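Tabletop clutter

Tabletop clutter is the everyday mix of small household things that gathers on a table between one tidying and the next. Cups, bowls, pump bottles and tiny electronics are classic members, and it is a wonderfully varied group!

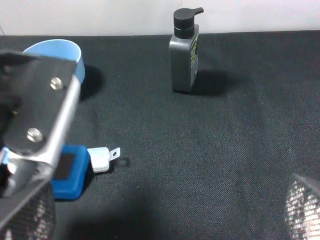
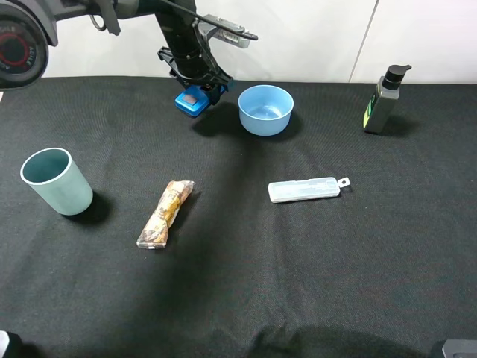
Small household items on a table, among them a light blue cup and a USB flash drive (first picture) and a light blue plastic bowl and a pump bottle (second picture).

Typical items
Tumblers and bowls take up the most room, but they are also the handiest pieces – an empty bowl makes a fine home for anything small. A flash drive is flat, light and very easy to lose under a napkin. Pump bottles stand taller and usually end up toward the back.

Sorting
In her delightful booklet The Mivent Table, Saranya Namboodiri divides clutter into two groups, "stays" and "travels." Lemlem Woldegiorgis later added a third, "waits," for things with no fixed home yet. Both writers suggest starting with the smallest item on the table.

See also
Decluttering
Junk drawer
Tableware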